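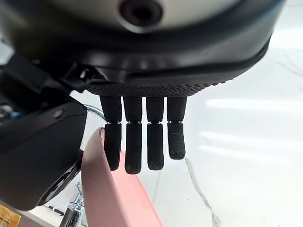

Arif Roy wrote to ask why we sort by colour first, when every other sorting firm he had used went by size or by room. He thought it would make more work. In his own house, he said, he would never look for a thing by its colour.

The answer is that it does make more work on the first day and less on the days after it. Most people who come to us have lost track of what they own, and colour is the one thing everybody can agree on. A family can argue for an hour over whether a bowl belongs with the kitchen things or the craft things. They rarely argue over whether it is pink. Once the pink things are together on a table, it is easy to see which are duplicates and which go with something else, and the second sort, by use, goes quickly.

That is how Pladel works, and this page is meant to explain the rest of it.

## What we do

We sort, tidy and pack household belongings. Most jobs are one of these:

- a house move where the packing has got out of hand
- a kitchen, playroom or spare room that needs putting in order
- a storage unit that has to be emptied or made smaller
- a shared house where belongings have become mixed up

We don't do deep cleaning, gardens or valuations. We will move light furniture within a room if it is in the way, but we are not a removals firm and don't own a lorry. If you need one, we can work to the removals firm's timetable, and we prefer to speak to them directly about box sizes.

## How we started

Dalibor Šimko set up Pladel after several years of packing for house moves. He kept seeing boxes marked "miscellaneous" or "bits", often the last ones loaded and the last ones opened, and some of his customers still had theirs taped shut when they moved again. He began offering to sort those boxes before they were sealed. People asked for that more than they asked for the packing, so it became the business.

At first the work was all done in customers' homes. That is still the most common arrangement. It is hard to do in a small flat, though, where there may be one clear surface and that is the ironing board, so we took on a sorting room on Ziveck Lane. It is the old Hsu tile showroom, and the name is still on the side wall, which is useful if you are trying to find us.

## The sorting room

The room has space for 60 crates at a time. Each customer's crates are kept together and carry the same job number. We don't put two customers' belongings on the tables in the same session, even when one job is small.

Crates come in at the side door and are unpacked in the order they arrive. Things are laid out by colour, then grouped by use, then checked against whatever the customer has told us. We look for pairs and sets at this stage: lids, saucers, the other glove, the charger that fits. Anything we can't place goes in a tray marked "ask", and the customer gets a list of what is in it. We don't guess, and we don't throw anything away without a yes in writing.

Patterned things cause the most discussion. Our rule is to go by the background colour. Clear glass and plain metal each have a place of their own. Black and navy go together, as we found that keeping them apart under electric light wasted a lot of time.

Soft things and hard things are packed separately unless the soft thing is there as padding. If it is, the label says so. A customer once spent a week looking for a set of napkins that were wrapped round a teapot, and that was our fault.

## Labels

Every box leaves with a label on one end and one long side. We write on neither the top nor the bottom, as boxes get stacked. The label gives the job number, the room it is going to and a short list of contents in ordinary words. We write "baking tins and scales" and not "kitchen 4".

The full list for the job is kept in Pusomex, the record sheet we drew up for our own use. It began as a paper form and has changed several times since. You get a printed copy with your boxes and we keep ours for 21 days after the job closes, in case something needs tracing. After that it is deleted. If you would like us to keep it longer, for instance because your boxes are going into storage, tell us before the job closes.

## Working in your home

For home visits we send 2 people. They bring folding tables, crates, labels and tape. We ask you to clear enough floor for one table to be put up, and to set aside medicines, cash, passports and anything you don't want handled. Pets should be in another room.

You can stay and help or go out. Both are fine. If you go out, please leave a phone number that you will answer, or the "ask" tray fills up and the second half of the day is slower. We start at 9.30am and finish by 4pm, with a break for lunch. A normal kitchen takes a day. Playrooms usually take longer than people expect – small pieces are slow work, and there is often more than one box of them.

Children are welcome to do some of the sorting. Colour is a good job for them, and many are stricter about it than we are.

## Things you no longer want

When a job is finished there are nearly always some things to go. We bag these separately and can take up to three crates to the charity shops on our usual round. The shops decide what they can accept. Broken items, paint, batteries and anything with a frayed lead we leave with you, along with a note of where the council takes them.

## Prices and booking

We charge by the day or half day for home visits and by the crate for the sorting room. There is no charge for a first call. Jobs of more than 200 items in the "small parts" group are quoted separately after we have seen them.

August is our busiest month, so it is best to book early if you are moving over the summer. The sorting room is closed for the last half of December.

Dalibor answers most of the enquiries himself. He will want to know what sort of things you have, how many boxes they are in now and the date you need to be finished by. Photographs of the cupboards help, with the doors open.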